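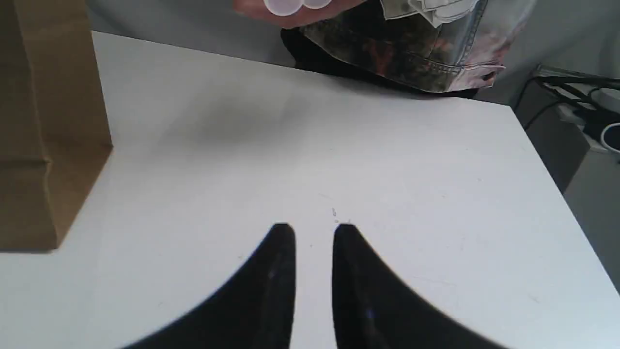 Threads > Culture > Touring exhibitions

Latest Following Saved Search

4 min read

29 March 2025

I went to see Ukum in Trinonham yesterday and I want to write down my impressions while they are still fresh. It is a long thread, please be patient with me.

Ukum is a sound installation by the Kostiuk studio. It is made of 2000 small clay bells which hang from the ceiling on thin cords. The bells are not glazed. When the air moves, they touch each other, and the sound is dry and low, more like cups in a kitchen than like a church.

It stays at the Fekero, the old grain hall by the canal, until the end of next week. After this it is packed and goes to the coast. I was told at the desk that no other inland city is on the tour, so if you live near, please don't wait as I did.

The work fills two rooms. The first one is bright and has benches along the wall. The second one is almost dark and you must leave your shoes outside. I did not know this before and my socks were not my best ones.

In the bright room I was a little disappointed. There were school groups, and the children blew on the bells from below, which is allowed. It was very cheerful, but I could not hear what the studio describes in the leaflet, the "slow weather" of the piece.

So my first advice is to go late. The hall closes at eight in the evening and after six it is quiet. I stayed for two hours and in the last part I was alone with a guard, who was standing very still so the bells would not ring. I found this very polite.
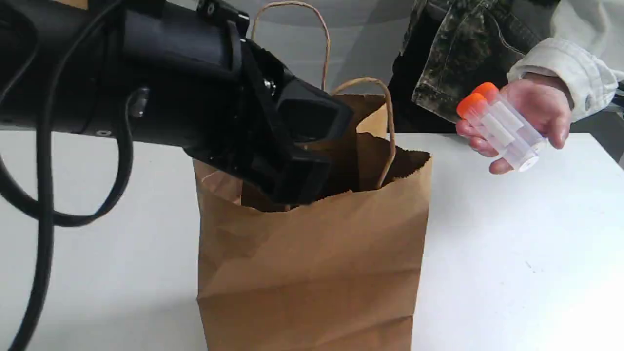 The shop at the Fekero is small, but it sells the bells one by one, and also seconds with a crack or a wrong tone. The cracked ones cost three euros. I bought one of these and I like its sound more than the perfect ones. They don't wrap anything in plastic, so bring your own carrier. A brown paper bag with a wide open mouth, is a good shape for it: you can lower the bell straight down inside and it does not knock on the sides.

Back to the dark room. You walk in on felt, and the bells hang lower there, some of them at the height of the shoulder. Your own body makes the wind. If you walk fast, it is loud behind you. If you stop, the sound goes on for a while and then it becomes thin and ends at the far wall.

I tried to find the place where it ends. I walked to the far wall and waited, and of course then it ended near the door. A woman beside me was trying the same thing and we both laughed without speaking.

The leaflet says the clay comes from a riverbank near the studio, and each bell was pressed over a thumb. You can see the thumb inside if you bend down and look up. All of them are a bit different. I am not sure that I would notice it without the leaflet.

I read one review which said Ukum is "only pretty." I don't agree, but I understand where it comes from. The wall texts are too soft. They speak of silence and memory, and they say very little about who made all these bells, how long it took, and how the people were paid. I would like to read this much more than another line about silence.
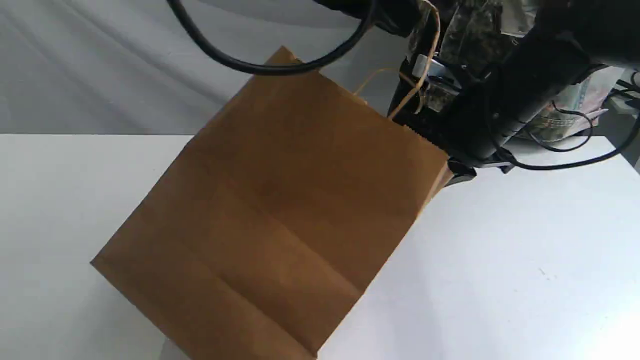
Plain brown paper bag, with a long fold crease across the lower half.

Practical things, as some of you asked me in messages. The ticket is valid for the whole day and you may go out and come back. I went out for soup and returned when the schools had left.

The entrance on the canal side has steps. The one on the street side has a ramp, but the sign is badly placed and I passed it myself. Ring the button and somebody comes.

Photos are allowed in the bright room without flash. In the dark room they ask you to keep the phone in your pocket. Most people did.

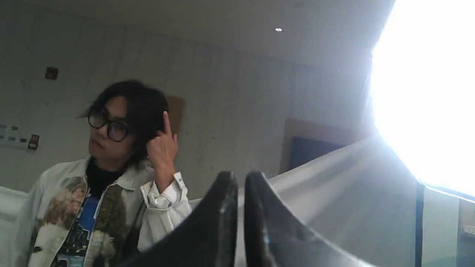
There is also a listening hour in the morning, when only a few people are let in and the ventilation is switched off. You have to book it at the desk, the website does not show it. I could not get a place. If somebody here has been, please write to me how it was, I am very curious whether the bells are completely silent then.

One correction to what I posted last night: I wrote that the bells are fired in the hall. This was my mistake. They are fired at the studio and only the cords are cut in the hall, to fit the ceiling. Thank you to the person who noticed.

My cracked bell is now hanging in the kitchen window. When the tram passes it gives one short knock. The cat has not decided about it yet.

I will go again before it closes, on the street side this time, and with better socks.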